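Zistix Line Amplifier Kit, Model 48

Product overview

The Zistix 48 is a small audio amplifier kit for hobby builders and for schools. It comes from our workshop in Csonka and works from a 48 V supply. You receive the board already assembled, so the soldering which remains for you is only the input wires and the speaker terminals. Most customers finish this in one evening.

We designed the kit for people who want to put a good amplifier in an old radio case or in a self-made speaker box. For this purpose the mounting holes are on the same distance as on our older Fovine model, and the case drawings for Fovine can be used again without changes.

What is in the package

Amplifier board, assembled and tested
Supply cable with plug
Set of 8 nylon spacers with screws
2 speaker terminals
Printed manual, English and German

The supply is not included. If you have none, please choose the Ondico supply from our accessories page. Other supplies are possible also, but please check the polarity before you connect.
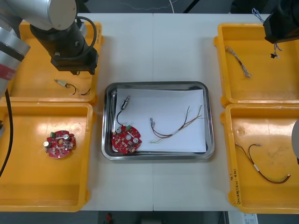 One customer wrote to us in October that the volume control made a scratching noise after the first week, and asked if the board must go back. She had used a control from an old radio, and after she changed it for a new one the noise was gone. She asked also that we write the correct value in the manual more clearly. In the new edition you find it on the first page.

Technical data

Supply voltage: 48 V DC
Speaker impedance: 8 ohm
Channels: 2
Width of the mounting plate: 127 mm (plate sold separately)

Notes for installation

Leave free space over the board, because the air must move. In a closed wooden box please make openings at the bottom and at the back. Keep the input wires short and away from the supply cable, otherwise you can hear a low hum in the speakers.

Delivery

Orders which arrive before noon leave our workshop on the same working day. For school orders we can send an invoice, please write this in the comment field.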